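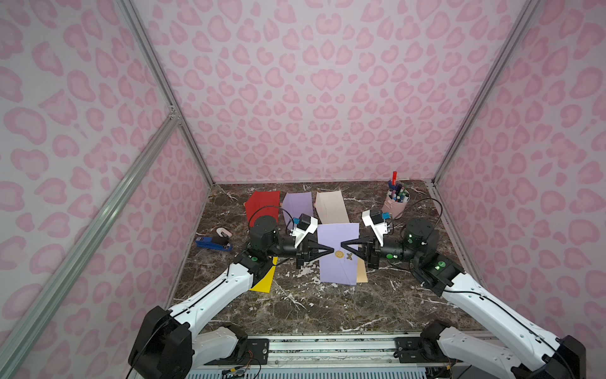 I send a lot of mail for someone who isn't paid to do it. Cards mostly, a few letters, the occasional recipe copied out by hand. I have been doing it long enough to have opinions about every part of it, and the part I have the strongest opinion about is the envelope. I think the envelope matters more than the card. I think people who spend six dollars on a card and then stuff it in the thin white envelope that came with it have spent their money in the wrong place.

The usual argument against this is that an envelope gets torn up and thrown out. It is packaging, and we are all supposed to want less packaging. I take that seriously. I reuse boxes, I save padded mailers, and I don't line my envelopes with tissue. But a paper envelope is a small amount of paper, and it does a job for as long as the letter is traveling and for some time after it arrives. It sits on the counter. It gets propped against the fruit bowl until after dinner. The person looks at it before they look at anything I wrote, and in a lot of houses they look at it longer.

Color is the first thing I would change about how most people do this. White is fine for the electric bill. For anything personal I would rather see red, yellow or a soft purple. I started buying colored envelopes in mixed packs from a stationer in Gastimmont, and the mixed pack taught me something, namely that I had favorites and was saving them. The red ones went to people I wanted to impress. The tan ones piled up in the drawer. It took me a couple of years to see that the tan ones were good envelopes. Dark ink shows up well on them, and they don't look like they came with a greeting card. Now I use them for letters, where I have more to say and the outside can be quieter.

Lavender is the one I run out of. It suits nearly everybody. I have sent it for birthdays, for a new baby, for a retirement, and once for a funeral, where I hesitated and then decided it was gentler than white. The widow kept it. I know that only from her daughter, so I'll leave it there.

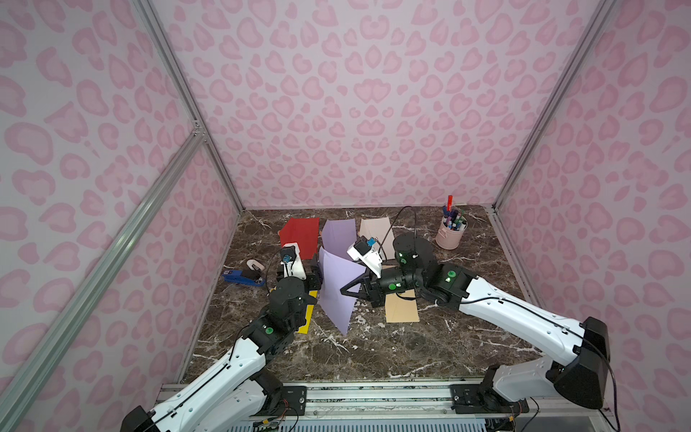 The second thing I would change is when people do it. Most of us write cards one at a time, in a hurry, standing at a counter looking for a stamp. I did that for years and I was always late. What works better is a sitting. Clear a table, put everything you need on it, and do the whole lot. Paper, pens, tape, stickers, stamps, the address book. I want a cup of markers within reach and I want all the colors to be in it, so I don't get up to look for the red one and come back with a snack instead. I want a stapler too, though I'll argue below that it should be kept away from the envelopes.

Kai-wen Tu and I have a running disagreement on this. She thinks batch writing makes the letters worse. By the fourth one, she says, you are repeating yourself, and the people who get the fourth one deserve as much as the people who got the first. She writes one letter every Sunday night and mails it the next morning. I have received several of these and they are very good. I also know that she owes letters to people from last May. My own are shorter and plainer and they arrive. I would take a plain letter that arrives. We have not settled it and I don't expect us to.

What I will grant her is that writing and finishing are separate jobs and should be done at separate times. By finishing I mean folding, stuffing, sealing and addressing. If I write in the evening I finish the next day. My hand is rested and the addresses are legible. I have had two cards come back in my life and both were addressed after eleven at night.

Sealing is where I lose some people. I think every personal envelope should have something on the flap besides gum. Lionel Rolland, who ran the mail counter in Verkthorpe when I lived there, used to tell customers that a seal was vanity and a nuisance, and from his side of the counter he had a point. Thick wax cracks. A lump on the flap can catch in a machine, and he had pulled out enough of them to be tired of it. So I don't pour wax on anything that is going in the mail uncovered. I use flat stickers on those. If an envelope is being handed over in person, or is going inside a larger one, use whatever you like.
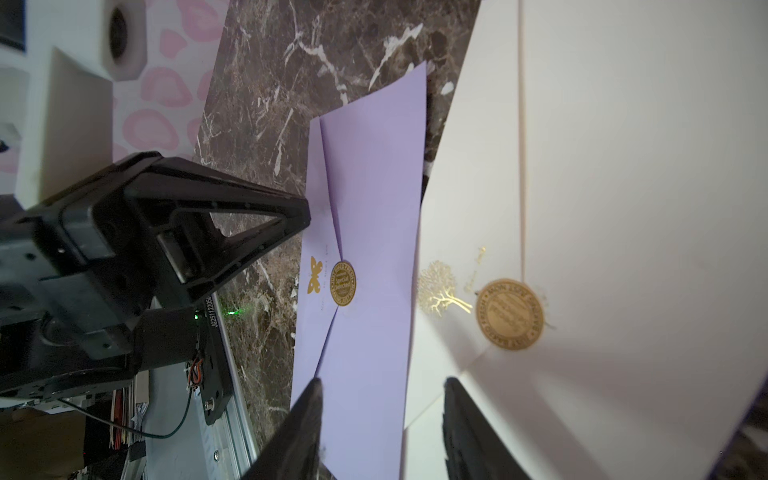 People worry too much about whether a seal is the right seal. They ask me if the design has to fit the occasion, if gold is too formal for a child, if it looks odd to have writing on it. I don't think any of that matters much. What matters is that something was put there on purpose and that it has been pressed down flat. The white envelope with the gold tree on it has a round seal with raised lettering, and the words you can pick out include FRESH and BAKED. I would send that to anyone. The lavender one next to it has a round gold sticker and, close by, a small gold butterfly near the tip of the flap. That pairing is about as far as I would go. Two things near the point of a flap look deliberate. Add a third and a fourth and the flap starts to look like a child's notebook, which is a fine look for a child.

Placement counts for more than design. The sticker should sit across the point of the flap so that it is holding paper to paper. A seal stuck in the middle of the flap is just decoration, and it bothers me in the same way a fake pocket bothers me. Put it where it has work to do. If it goes on crooked, leave it crooked. Peeling up a foil sticker takes the top layer of the paper with it, and you'll be looking at a fuzzy patch where you could have been looking at a slightly tilted circle.

Now the stapler. I have seen invitations closed with a staple and I would like people to stop. A staple through an envelope goes through whatever is inside it. It scratches, it snags, and the person opening it has to go find something to pry with. Staple the pages of a long letter together in the corner if you must. I do it myself when I go past two sheets. Tape is a different matter. A short piece of clear tape under the flap, where the gum has failed, is honest repair work and does no harm. I keep a small dispenser out for it. Old envelopes lose their gum, and I use a lot of old envelopes.

Cost comes up, so here are my numbers. At our last sitting, at the community room in Allerel, we finished 30 envelopes in an afternoon, and that included a long stop for coffee. A sheet of 12 gold seals cost less than the coffee did. I have spent more than that on a single card with a button in it that plays music, and I regret every one of those I ever bought. The money in this hobby goes to postage, and postage is the same whether the envelope is beautiful or not.

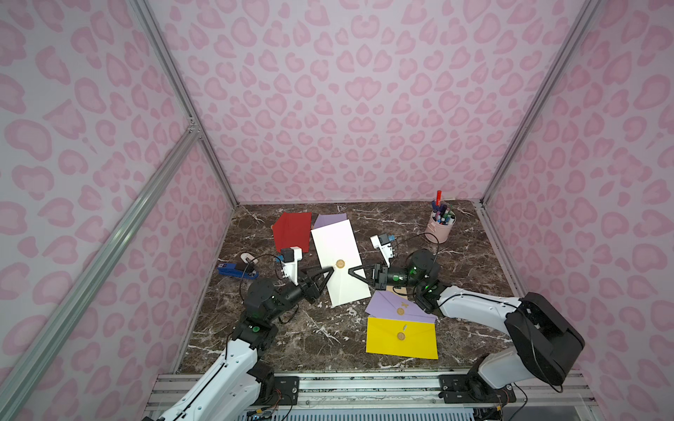 White, red, lavender and yellow on the table, with the blue stapler kept off to the left.

I also hear that young people don't care about mail. My experience is limited to my own family and the neighbors', but it doesn't bear that out. The teenagers I write to don't write back, it's true. They also don't throw the envelopes away. My nephew in Valcárcel has a yellow one tucked in the edge of his mirror, sealed side out, and what was in it was a note telling him to call his grandmother. I asked him why he kept it. He said he liked the yellow.

There are good reasons to skip all of this. If your hands hurt, skip it. If you have a stack of thank-you notes hanging over you and the choice is between a plain envelope today and a nice one in the spring, send the plain one today. A late card in a lovely envelope is still late, and I have sent enough of those to know how the phone call goes afterward. I would also never judge anyone's condolence note by the outside of it.

But if you have an hour and a table, I would ask you to try it once with the next few cards you owe. Buy the mixed pack. Use the color you'd normally skip on the first one. Put the seal on the point of the flap and hold your thumb on it while you count to five, longer if the paper has any texture. Write the address large, and write it in marker if your pen is faint, on the side without the flap. Then put them by the door with the stamps already on. I lost a whole year's worth of good intentions by leaving finished cards in a drawer, waiting on stamps.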